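El ropero y la biblioteca cambian de horario

Desde mayo, la biblioteca de Retamal abre hasta las 14 h. El año pasado se prestaron 2.659 libros – una cifra que nos alegra mucho. Para renovar el carné hay que traer una fotografía y cinco euros.

Tatiana Vaněk recoge ropa de invierno en la sala 5. También recibimos aparatos viejos, siempre por la mañana.

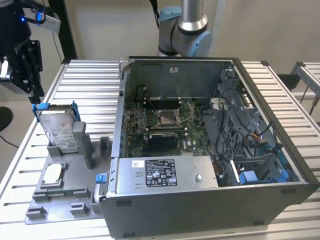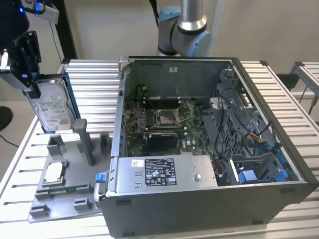 Ordenador de sobremesa abierto, con el zócalo del procesador vacío.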